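About Neron

Neron is a small company that teaches robot arms to do things most people learned before they could tie their shoes. We work out of the second floor of the old Jimgate building, above a framing shop that has been very patient with us.

What we make is examples. A learning system doesn't read instructions, so somebody has to show it the job, then show it again with everything moved over a little. Our operators guide a pair of arms through a task from start to finish while the cameras and joint sensors record. Each run is checked by a second person, labeled, and either kept or thrown out. Customers get the runs, the labels, and a plain note on what went wrong in the bad ones.

We started with a single task, folding dish towels, and recorded 1,046 runs of it. Our towels at home are still a mess. The current catalog, which we call Ginduteo (it sounded better at the time), covers 36 tasks: sorting, stacking, opening, closing, handing over, and a surprising amount of wiping. The most recent addition is spelling with letter blocks, begun in February and now at 2,087 runs.

New operators train for two weeks on Nigam, our in-house practice setup, before they record anything that counts. A good one can do up to 60 clean runs in a shift. A bored one can't, so we rotate people often and keep the radio on.

We don't build robots, and we don't train the final models. We also don't stage perfect rooms. If a system is going to work around people's stuff, it should see some stuff.

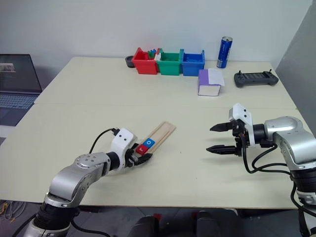 Spelling is the task we get asked about most, mainly by visitors who want to see their own name. It's harder than it looks: blocks are small, they tip, and the letters have to end up in order on a narrow board. One arm holds the board while the other has its fingers free for the blocks, and so far there's a red "r" and a blue "o" in the channel. We like to think we know where that word is headed – the learning system is welcome to its own opinion. Visits are by appointment, and short names are appreciated.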